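Fold on the bed, and leave the bed unmade

Lajos Antal
14 October 2019

Most advice on folding laundry assumes a table. The diagrams show a clean rectangular surface at waist height, a single garment squared to its edges, and a finished pile at the corner. I have lived in four flats and one house, and in none of them has there been a table free for the purpose at the time the washing was ready. The clothes went on the bed. I suspect this is the normal case, and I want to argue that it should be treated as the correct one, with a few conditions.

The usual objections to the bed are that it is soft, that it is low, and that it is already covered with something. Taking these in order.

Softness matters less than people claim. A folding surface has to do two jobs: it must hold the garment still while a part of it is moved, and it must let the hand slide underneath. A polished table does the second well and the first badly. A T-shirt on varnish travels when you pull a sleeve across. A cotton duvet cover grips the fabric, so a sleeve can be turned in with one hand while the rest stays where it was put. What the bed can't offer is a flat reference. Edges folded on it will be slightly out of true, and a pile built on it will lean. For shirts that are to be packed in a case, this counts against it. For clothes going four metres into a chest of drawers, it has no consequence that I have been able to find.

Height is a real problem. Our bed is a Rundar, a low model, and a full wash done standing at the side of it is felt in the lower back the next morning. The answer is to kneel, or to sit on the edge with the pile to one side and work across the body. The sitting position limits reach to half the bed, so the clean heap should be tipped out in that half and not in the middle.

The third objection, that the bed is already covered, is the one on which I part company with the manuals. They say to make the bed first, pull the duvet tight and smooth it from the centre outwards. I did this for years. It takes a few minutes, and the first pair of trousers undoes it. The weight of a pile draws the cover in around itself, and kneeling at the edge drags the whole thing down. A cover pulled tight also has no slack to absorb any of this, so the disturbance at one corner shows up at the opposite one. A loose cover takes the weight locally. My view is that the duvet should be spread over the full mattress so there are no hollows, and otherwise left as it lies. Smoothing is the last operation of the session, after the piles have gone.

The cover itself is worth a thought when buying. A print hides creases and lint, and it also hides small things. On a busy floral I have lost a white sock for the length of an evening. Against that, a dark plain cover shows every thread that comes off a towel. I would choose a pale ground with a small pattern, and accept the socks.

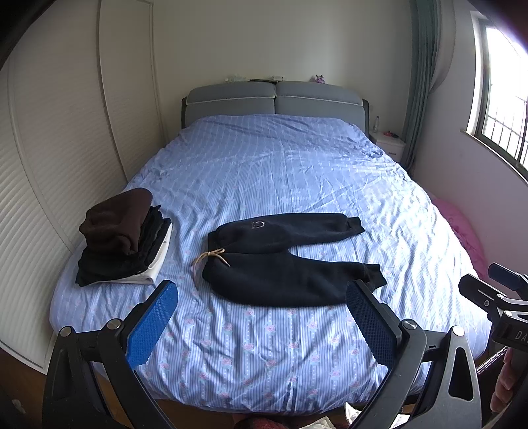 Sweatpants are where the published methods fail most plainly. The standard instruction is to lay one leg on the other, fold the crotch point in to make a rectangle, then fold in thirds from the ankle. This was worked out for tailored trousers, where the cloth is thin and the leg has a crease to follow. Fleece has neither property. It is thick, it resists a sharp fold, and the elasticated cuff gathers the leg at the ankle so that the two long edges are never parallel. Fold in thirds and the result is a block with a bulge on one side, which then tips whatever is placed above it.

I fold mine in half from the waistband and then in half again, and I stop there. The finished piece is larger than the diagram wants. It is also the same thickness throughout, or near enough, and it stacks. The drawstring should be tied before any of this begins. Left untied, one end works its way back into the channel in the next wash, and recovering it needs a safety pin and a good deal of patience. A loose bow is sufficient. A knot is excessive and will be cursed later.

Stacking order is discussed far too little. The common advice is to sort by owner and then by type, which tells you which pile a thing belongs to and says nothing about where in the pile it should sit. The relevant variable is stiffness. A thick knit at the bottom gives a rounded base, and everything above it slides. Thin cottons at the bottom give a flat base but will crease under load if left for a day. As the pile should not be left for a day, I put the cottons at the bottom and the knits and hooded tops last. A heavy top garment also presses the layers under it together for the short walk to the drawer.

Colour I ignore. There is a school that grades the pile from light to dark, and it does look orderly, but a wardrobe that is mostly black gains nothing from it. Nor do I see a case for aligning every edge. An edge that sticks out by a finger's width is useful, as it lets you see what the layer is without lifting those above.

I should say something about folding boards, which are sold as the cure for all this. I bought one from Camargo, a hinged plastic thing, and used it for the whole of September. It produces very even T-shirts. It is too narrow for an adult hooded top and has no setting for trousers of any kind, and on a mattress the side panels lift with a delay because the base sinks first. I timed a mixed wash of 17 pieces with it and without it. The board was slower by 4 minutes, most of which went on deciding whether a given item would fit. It now lives behind the wardrobe. The Clodari storage boxes bought on the same trip are still in use, chiefly because they ask nothing of the folding beyond that it should fit inside.

There remains the matter of the bedroom as a workplace. Headboards and bedside tables collect small objects, and folding manuals tend to prescribe clearing them before you start. I see no purpose in it. Nothing on a bedside table is in the way of a pair of trousers unless the trousers are being flung. The one surface which does need to be free is the inside of the drawer, and that is the step people skip. A finished pile with nowhere to go stays on the bed until somebody wants to sleep, is moved to a chair, and by the end of the week has been worn down from the top without ever having been put away. I have done this often enough to recognise the stages.

So the sequence I would defend is: open the drawers and make room, spread the duvet without smoothing it, tip the clean clothes on one half, fold the cottons, fold the fleece and knits, carry, and then straighten the bed. Towels are a separate case. They can be folded standing up, in the air, and I would keep them off the bed altogether.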